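Can a machine do the laundry yet?
Home Machines board

zalberg70
Two arms, front loader, basket on the floor. I say we're close. Loading is the easy part now.

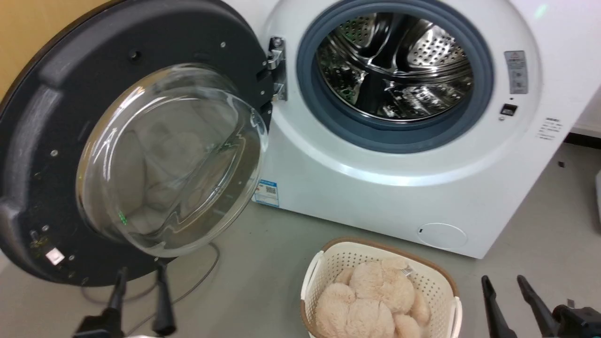 My guess is two years before you can buy one that does a whole load.

koech_a
Disagree. I load a washer in under a minute and I don't need clear floor to do it.
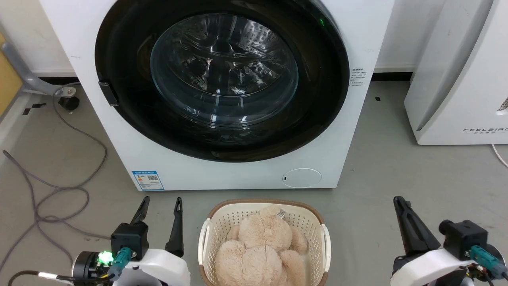
Price is my problem with it. Nobody on my street will pay car money to move clothes three feet. And a teddy bear in a basket is one soft lump you can grab anywhere. Show me fitted sheets.

nuno_az
Sheets are hard, agreed. But the door matters more than people think. Ours at the shop takes a real pull, and the seal grabs sleeves. 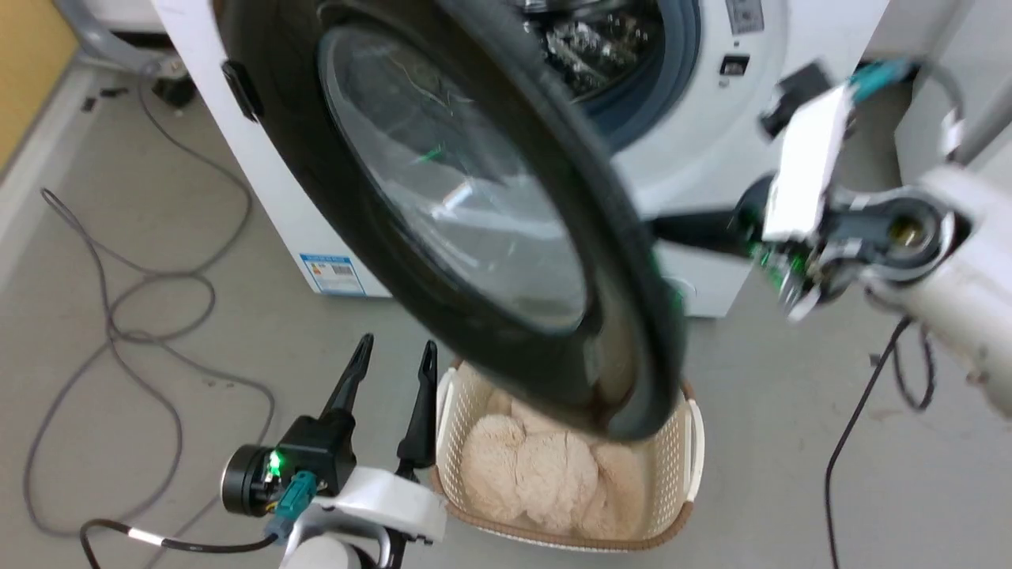 We do around 100 loads in July and I'd hand over every one of them. Folding I would keep.

koech_a
Folding is the part I'd give away!

zalberg70
One more, from lower down.
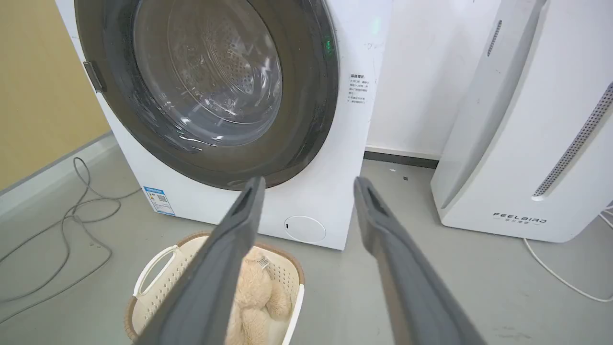 Gripper open over the basket, washer door shut.

Branis
What about socks? If it drops one behind the machine, I'm the one on my knees.

nuno_az
Same as now, then.

koech_a
Call me when it checks pockets.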